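Back from Skavham, finally

Quick one, kettle's on. Four days away and 39 unread messages, most of them about the car boot sale. Drove up the back way through Rorkisham this time. Slower but no lorries. Stopped for chips, too much vinegar, ate them anyway.

The cottage was fine. Bit damp. Shower had two settings, off and angry. Walked to the lighthouse and back twice, knees now complaning.
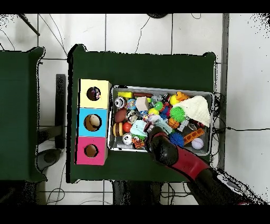
Rained most of June up there apparently, so the coast path was a bog past the second stile. Wear proper boots. I didnt. Cost of the lot, petrol and food included, £415, which I can live with.

Would go again in autumn. Right, washing.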